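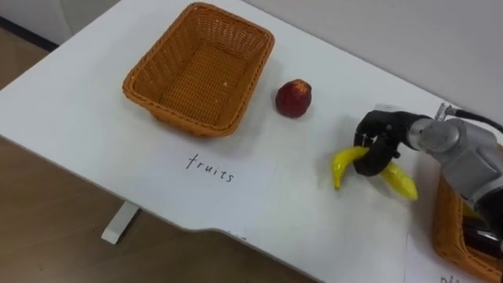 White table, orange wicker basket.

Ticket 3956
Product: Haltano booking engine, guest-facing site
Property: Hundar Airport Lodge
Opened by: Margarida Aguiar, front office
Assigned to: Katsuhiko Maruyama, integrations
Priority: 2
Status: Resolved, monitoring
Opened: May 14, 2022

Summary
Guests who book a "park and fly" room through the Drirner channel get a confirmation with no shuttle time on it. The same room booked direct shows the shuttle time correctly.

Reported behavior (M. Aguiar)
Four guests came to the desk this morning with printed confirmations and a blank line under "Airport transfer." All four had picked a pickup slot when they booked. None of the four was on the driver's sheet. We put them on the next van by hand. Direct bookings look normal. I have not changed anything in the rate setup except the parking price for July, which went in last night.

Environment
Channel manager: Drirner, two-way connection
Transfer scheduling: Meireles add-on, enabled for this property
Rate plans affected: PARKFLY, PARKFLY-NR
Rate plans not affected: BAR, AAA, crew rates

Log

08:52 KM. Ticket accepted. Asked for one affected confirmation number and one good one for comparison. Received both.

09:10 KM. Pulled the inbound message for the affected booking. The transfer slot is present in the message from Drirner, in the extras block. So the guest's choice reaches us. It is dropped somewhere between import and the confirmation template.

09:31 KM. Checked the template. The transfer line reads from the Meireles record and not from the reservation record. For the good booking a Meireles record exists. For the bad one it does not. The template prints a blank line when there is no record — it should print a warning, and I have opened a separate request for that.

09:48 KM. Import log shows the transfer step being skipped with code 100, "extra not mapped." Asked Margarida to open Setup, Channels, Extras and read me the mapping for Airport Transfer.

09:55 MA. It says "none." It used to say SHUTTLE. I did not touch this screen.

10:07 KM. Reproduced on the test property. Saving a dated price change on any extra that belongs to a package rebuilds the package, and the rebuild clears the channel mapping on the other extras in it. Parking and Airport Transfer are both in PARKFLY. The July parking price is what set it off. The price itself saved correctly and does not need to be entered again.

10:15 MA. So every park and fly booking from last night on is missing its van?

10:18 KM. Every one that came through Drirner, yes. Direct bookings do not use the mapping. I am running a list of them now.
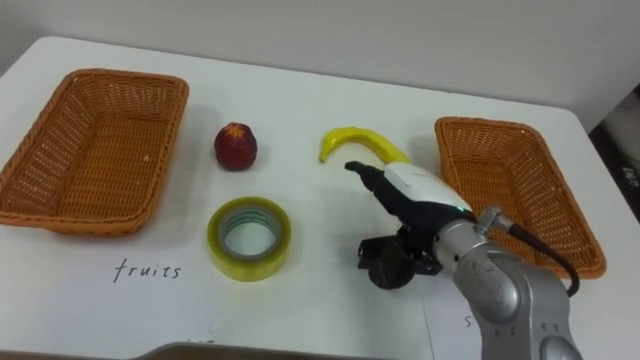 Wicker baskets on the white table; the left one is labeled "fruits."

10:40 KM. List sent to the front office mailbox. It has confirmation number, arrival date, party size and the slot requested, taken from the original messages. Please do not cancel and rebook these. A rebooking releases the parking space and it may not come back at the same rate.

Workaround (applied 10:52)
1. Setup, Channels, Extras. Set Airport Transfer to SHUTTLE. Save.
2. Log out and back in. The old mapping stays in the session until you do.
3. Make one test booking through the Drirner sandbox on PARKFLY and check that a Meireles record is created.
4. Ask support to replay the affected messages. Do not use "Resync all" for this. It resends all rates and inventory, and this property is limited to 3000 channel updates a day.

11:06 MA. Steps 1 to 3 done. Test booking shows the 5:30 slot on the confirmation.

11:29 KM. Replay finished. Meireles records now exist for all bookings on the list. Corrected confirmations are queued and held — they go out when the property approves the wording.

11:34 MA. Wording is fine, please send. Can the subject line say "updated shuttle time" so people open it?

11:41 KM. Changed and sent. Two addresses bounced. Both are masked addresses from the channel and have expired. Phone numbers are on the reservations.

11:58 MA. Called both. One confirmed, left a voicemail for the other. Driver's sheet for tonight reprinted and matches the list.

Root cause
Package rebuild does not keep channel mappings on sibling extras. Passed to development as a defect.

Until the fix is released
After any price change on an extra in a package, reopen the Extras screen and check the mappings before leaving the page. This applies to breakfast and late checkout as well as parking.

Ticket stays in monitoring until the next dated price change has gone through on this property.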